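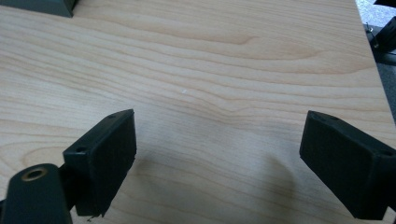

Werkstattbuch, Juli
Tischplatte Besprechungsraum, Oberfläche

Stand heute früh: Platte liegt auf dem großen Tisch am Fenster, Unterseite ist fertig und bleibt so. Oberseite zweimal geschliffen, letzter Gang mit Korn 200 von Hand, immer längs zur Faser. Danach abgesaugt und mit dem leicht feuchten Tuch abgewischt, eine Stunde stehen lassen. Die Fasern haben sich kaum aufgestellt, ein dritter Gang war nicht nötig.

Streiflichtprobe mit der Handlampe gegen 11 Uhr. Von der Längsseite aus keine Schleifspuren mehr zu erkennen. Von der Stirnseite noch zwei feine Querkratzer gefunden, beide nahe der Kante, vermutlich von der Zwinge beim Umlegen. Mit dem Klotz nachgezogen, weg. Bitte beim nächsten Umlegen Filz unter die Zwingen, er liegt in der Schublade unter der Hobelbank.

Kante: bisher nur leicht gebrochen. Kisora wollte ursprünglich eine Rundung, in der letzten Mail steht jetzt wieder »Kante schlicht«. Ich lasse sie gebrochen und frage nicht noch einmal nach.

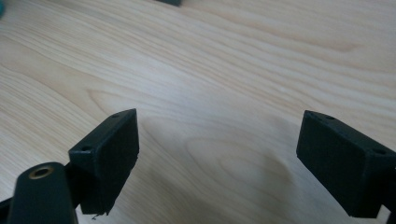 Platte mit Maserung, ovale Figuren in der Flächenmitte und weiter unten.

Zur Maserung: Die ovalen Figuren waren beim Aussuchen der Grund für diese Platte, also sollen sie auch im fertigen Tisch zur Geltung kommen. Öl feuert hier stark an. Auf dem Reststück von Brustell ist der Unterschied deutlich, die dunkleren Streifen werden fast honigbraun und der helle Grund zieht ins Gelbe. Das will der Kunde nicht. Mit dem matten Wachs von Prultano bleibt der Grund hell, dafür wirkt die Zeichnung etwas flacher. Probe 2 (dünn aufgetragen, nach zwanzig Minuten auspoliert) gefällt mir von allen am besten. Probe 1 war zu dick und hat Schlieren, die auch nach dem Polieren geblieben sind.

Farbton bei Tageslicht beurteilen, auf keinen Fall unter den Röhren an der Rückwand. Je nachdem, von wo das Licht kommt, wirkt dieselbe Fläche einmal warm beige und einmal eher grau. Darüber haben wir bei der Tanabe-Platte lange diskutiert, am Ende war es nur die Lampe. Proben deshalb ans Fenster legen und zu zwei Zeiten anschauen, vormittags und nach 15 Uhr.

Materialbuch: Verbrauch Wachs für die Proben nicht gesondert gewogen, lohnt bei der Menge nicht. Dose vor dem Auftrag auf die Waage stellen und den Wert hier eintragen, danach noch einmal. Startgewicht der neuen Dose mit Deckel: 1,211 kg. Die angebrochene alte Dose bitte nicht für diese Platte nehmen, der Rand ist krümelig und die Krümel gibt man sonst mit in die Fläche.

Maße noch einmal genommen, nach dem Schleifen. Länge 2,678 m, stimmt mit der Zeichnung überein. Breite passt ebenfalls. Diagonalen verglichen, kein Unterschied, den ich mit dem Bandmaß feststellen könnte. Durchbiegung mit der Richtlatte geprüft, über die Länge in Ordnung, quer minimal hohl in der Mitte. Das zieht sich mit dem Gestell gerade, die Langlöcher in den Winkeln lassen genug Spiel.

Offen:
Freigabe Probe 2 von Kisora abwarten, vorher kein Auftrag auf die Fläche.
Poliertücher nachbestellen, die weißen ohne Naht.
Absaugschlauch am Exzenter hat am Anschluss einen Riss, vorläufig mit Band umwickelt.
Winkel für das Gestell entgraten, Schrauben liegen schon in der Schale daneben.
Unterseite vor dem Verschrauben noch mit Auftragsnummer beschriften, Bleistift reicht.

Nachtrag 16:20. Proben am Fenster noch einmal angeschaut. Bleibe bei Probe 2. Bei tiefem Licht sieht man auf der Ölprobe jeden Fingerabdruck, auf dem Wachs deutlich weniger. Platte für die Nacht mit dem sauberen Laken abdecken und nichts darauf abstellen, auch keine Proben.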